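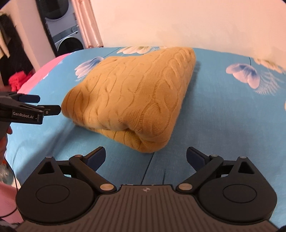 Putting the sweaters away, and taking them out again

It is November and at our house the heavy knits are back in daily use. Every year I receive questions about how to store them, mostly from subscribers who have opened a box and found a good sweater with a hard line across the chest. So this month the household corner is only about folding. I will write the mending column for the next issue, the buttons can wait.

The first thing I want to say is that a cable-knit sweater should not live on a hanger. I did this for many years, because my mother did it, and the shoulders of my gray one became two small horns. The cables are heavy. They pull the whole body down, and after one winter the sweater is longer than before and also more narrow. A shelf or a drawer is much kinder.

I fold on the bed. A table is often too short for the sleeves, and on the floor there is always some dust or a cat. The bed has the right size and the sheet holds the wool a little, so it does not slide away when you turn it over. I pull the sheet flat first. If there is a wrinkle under the sweater, you will fold the wrinkle too.

My way of folding is this. Put the sweater face down and open the sleeves to both sides. Smooth the back with your open hand, from the collar to the hem, and do not stretch. Bring one sleeve across the back, straight, and then turn it down so it lies along the side. Do the same with the other. With thin sweaters I cross the sleeves one over the other, but with cables this makes a hill in the middle and the pile will fall. Then fold from the hem up, in three parts. The last fold should be soft, more a roll than a fold, and this is what saves you from the hard line.

Several of you use the triangle, or something near to a triangle, and I have tried it too since August. You fold the body in half the long way, put the sleeves on top, and turn the corners in until the bundle is thick and has a point on one side. It is not so good for a shelf, because triangles do not like to stand on each other. But in a deep basket or in the corner of a suitcase it is very practical, the point goes where nothing else will go. A chunky sweater keeps its shape well like this. A fine one opens itself again before you have closed the lid.

About boxes. I have two kinds at home. The Oletti box is made of cloth with a zipper, and in the large size I can put four heavy sweaters if I do not press. The Montes box is hard and has a cover, it is 30 centimeters deep, and I keep it under the bed. I prefer the cloth one for wool. In the hard one I leave the cover a little open for the first night, maybe this is superstition. What I do not use any more is the vacuum bag. It saves a lot of space, this is true, but my cables came out flat like a waffle and I had to steam them for one whole evening.

For moths I use cedar pieces and small bags of lavender. The cedar should be sanded a little each year, or it stops to smell. A reader wrote to me that she puts a bar of soap between the sweaters, still in the paper. I did not test this yet.

Please wash before you store, also if the sweater looks clean. Moths like the collar and the cuffs, where there was skin. Hand wash, cool water, press in a towel, and dry it flat. My big ones need two full days, and in rainy weather three. Never fold a sweater that is still a bit damp in the seams - check under the arms, there it stays the longest.

And for those who are now taking things out: shake each piece at the window, lay it open on the bed for an hour, and brush it gently in the direction of the cables. Small balls of wool can be cut with a comb or a little machine, but go slowly on the raised parts. If there is a line from the fold, hang a wet towel in the bathroom after a hot shower and leave the sweater near, lying on a rack. The line will be mostly gone in the morning.

The next knit and mend afternoon is in the back room of the Ferkside library, from 16 to 18 hours. Bring one piece that you want to store or repair, and a needle if you have your own. We have 17 chairs, so please write before you come. The Brolumeo wool shop is giving us again a bag of remnants, mostly brown and green this time.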